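Tremik folding quadcopter, reviewed after one season
Posted May 2018

I bought the Tremik when my old drone went into the river at Resthorpe, and I have now flown it through a whole winter and a part of spring. I am not a professional. I film farm buildings and fences for neighbours, and sometimes I fly only for my own pleasure.

The price was 900 dollars at Nygård, with one battery and the charger. The second battery I ordered later, and I advise you to order it at the same time, as the delivery was slow. In the box there is also a set of spare propellers and a small screwdriver of poor quality. I threw it away and used my own.

Flight time is the first thing everybody asks. The maker says 30 minutes. On a calm day, hovering low above the grass, I measured 29, and I was pleasantly surprised. With wind and with the camera recording it is a good deal less, and in frost I bring it home at half battery and do not argue with it.

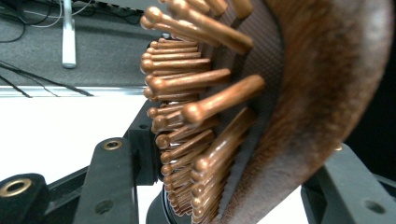 Close view of the hairbrush: dark pad, ball-tipped pins.

The arms fold inward without tools. The front ones must be opened before the rear ones, and the manual mentions this only in a small drawing on the last page. The hinges are still tight. The battery cover is weaker, and mine has already a small crack in the corner. I wrote to Tremik and they sent a new cover without charge, so I cannot complain much.

Control in the air is very calm. When I let go of both sticks it stays where it is, and the return function has brought it back to the same square of gravel each time I tried. I would not trust it near trees. The sensors look forward and down, but not to the sides, and I have found one birch in this way.

The picture is sharp in the middle and a bit soft in the corners. Colours are too strong for my taste, especially green, but this can be turned down in the menu.
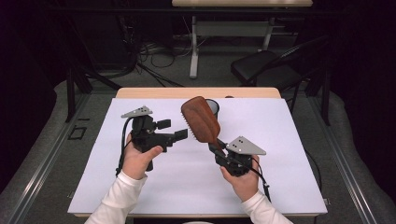 White-topped table, with a black gripper in each hand.

Now the part I like less. The phone program is made by Meltesico and it wants an account before the first flight. It asks also for updates at the worst moments, usually when I stand in a field with a weak signal. Twice it refused to start the motors until the update was finished. For a machine you take to remote places this is a serious fault. My habit is to open the program at home in the evening and let it do everything it wants.

Please read the rules for your area before you buy, as I had to move one of my favourite flying spots because of a small airfield behind the hill.

Good: flight time, steady hover, tight hinges.
Bad: the Meltesico program, the battery cover, no side sensors.

I give it four stars from 5. If the program gets repaired by July I will come back and change my rating.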